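Where the keys live: an entryway talk at Kiltmont

The woman who looks after the hook wall at Kiltmont has about ten minutes before the next delivery, so we talk standing up. She doesn't want her name in. "Put the keys in, they're more interesting." Fine.

Kiltmont is a shared workshop building, two floors, 25 tenants at the moment, most of them small. Bike people upstairs, a bookbinder, someone doing lamps. Everyone comes in through the same door and for years everyone dropped their keys in the same salad bowl. She still gets annoyed talking about it.

"It was a big bowl. You'd put your whole arm in. And it's always the one at the bottom, isn't it, and you're pulling out a knot of other people's rings. I lost a spare for the loading gate in there for a whole winter. It was in the bowl. It was in the bowl the entire time."

So the bowl went, in October, and a row of hooks went up. She had wanted a cabinet with a door. Priced one, didn't like the price, asked at Orkside, the hardware place she uses, and came away with single hooks and a packet of screws instead. Put them up herself, high, on a plain wall.

"High was deliberate. I wanted them over people's heads more or less, so you have to look up and choose. If it's at hand height you just fling things."

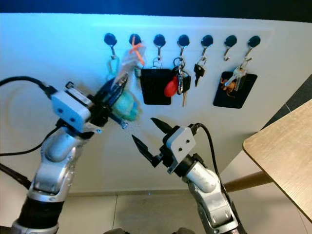

"And leave one free, always. That's my rule, the only one I'm strict on. Someone comes in with both hands full, they need somewhere to hang a set without thinking about it. If every hook is taken they start doubling up, and once they double up you've got a bowl again, just on a wall."

No labels, I notice. She tried labels. Tape ones first, then printed, then she gave up becuase people read the label and hung the wrong thing under it anyway. What works, she says, is making each set look like nothing else. A charm, a colored loop, anything. Something soft if you can get it.

"I tell people, make it ugly. Make it so you'd know it across the room. The nice plain ones go home in the wrong pocket."

Has that happened? Twice, she says, then changes it to more than twice. The Skelturum people, who rent the big room at the back, once went off with the basement set and were 2 hours up the road before anybody called them. They drove back. There was cake after, so no hard feelings.

We move on to cords, her other subject. Same idea, she says – a thing hangs, you can see it, you put it back. Extension leads, chargers, string, wire for the lamp maker.
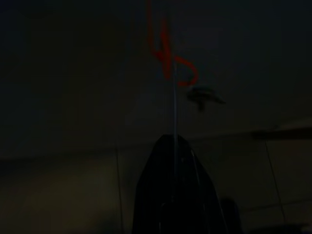 She has strong views on cord color and they all come down to one thing: can you find it when the light is poor. Black leads she would ban if she could. Gray is no better, a thin gray wire hanging straight down in the dark hardly shows at all, while a red cable you see right off, even bent into zigzags with a loop at the bottom. "Red, orange, I don't care. Bright." When she buys now she buys bright, from Kumsa mostly, a mail order outfit, and waits til there's enough on the list to make the postage worth it.

The loops matter too. She coils loose, never around the elbow, and if a cable has a kink in it she hangs it up by itself for a few days. Does that work? "Sometimes. Cheap ones no."

A bell goes. Not the delivery, someone who's forgotten the door code. She lets them in, comes back, picks up mid sentence. Lights. 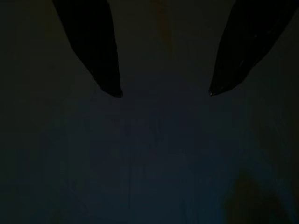

The lights are the argument of the moment. The building went onto timers to bring the electric bill down, 755 for one month was the one that did it, and now things click off while people are still putting stuff away. Everything goes down to dim and near black, you can't make out much of anything behind whatever is right in front of you. She'd like a sensor. The tenants would like a switch, a normal one, by the door. It'll go to a vote.

"Until then I've told them, feel for your charm. That's the other reason for the charms. You can do it by hand."

She locks up at 8 most evenings. Last thing she does is look along the row and see what hasn't come back. If it's a set she minds about, she calls. If it's the bike people she leaves it, they're always back before her in the morning anyway.

Then the delivery does come, and she's off down the hall with the loading gate key.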